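# Tabletop finish for shared activity rooms – request for comments

**Facilities and Furnishings Forum > Surfaces and Worktops**

**Lorkitz_Facilities** wrote on August 27, 2021:

Our department is preparing a replacement schedule for the tables in the shared activity rooms. The finish under consideration is the matte mauve-gray already in use on one table. Comments are requested on glare, cleaning and general suitability before the order is placed.

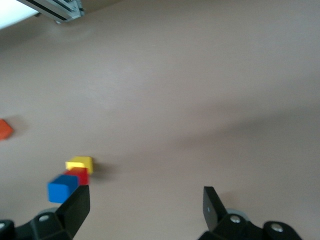

*Matte mauve-gray tabletop with colored blocks, metal rail at the far edge.*

The order under discussion is for tops only. The existing frames will be retained. The supplier, Dudberg, has quoted 2,350 for the full set, delivery included.

---

**doucet_purchasing** wrote:

Thank you for circulating this. The Doucet site replaced its tops in January with a plain white finish, and the results were mixed. Staff reported eye strain under the ceiling lights, and pencil marks were visible from the doorway. A mid-tone finish would have been preferable.

Please confirm whether the quoted price includes edge banding. Ours did not, and the additional charge was 200.

---

**Lorkitz_Facilities** wrote:

Edge banding is included. The written quotation states this on the second page.

---

**hanari_rooms** wrote:

I must register some disagreement with the choice of color. The Hanari rooms are used for sorting and stacking activities, and our practice is to select a neutral gray with no pink in it. A tinted surface changes the way nearby colors are perceived. Yellow and red blocks will stand out on almost anything, but pale pieces may not.

I would also ask that the tops be viewed in the room where they will be used. The upper left corner of your photograph is very bright, and a table placed near strong light will look different from a sample viewed in an office.

---

**worktop_records** wrote:

With respect to the previous post, the tint appears slight. Our rooms use a similar shade and we have received no complaints concerning color. The matte texture has been of greater benefit – reflections were the principal concern with our former gloss tops.

Cleaning does require attention. Our instructions are as follows:

- Use a damp cloth and mild soap.
- Do not use abrasive pads.
- Dry the surface before blocks or paper are set out again.

---

**hanari_rooms** wrote:

The point on reflections is accepted. My objection concerns pale materials only, and I would withdraw it if the rooms hold none.

---

**Lorkitz_Facilities** wrote:

Two of the rooms do hold unpainted wooden pieces. We will request a neutral gray sample from Dudberg and compare the two finishes with those pieces on the table.

---

**doucet_purchasing** wrote:

That seems a reasonable course. Please note that a split order may affect the price. Our supplier applied a minimum of 700 per color.

---

**Lorkitz_Facilities** wrote:

Noted. The question of a minimum has been sent to Dudberg together with the sample request. This thread will remain open for comments until the reply is received.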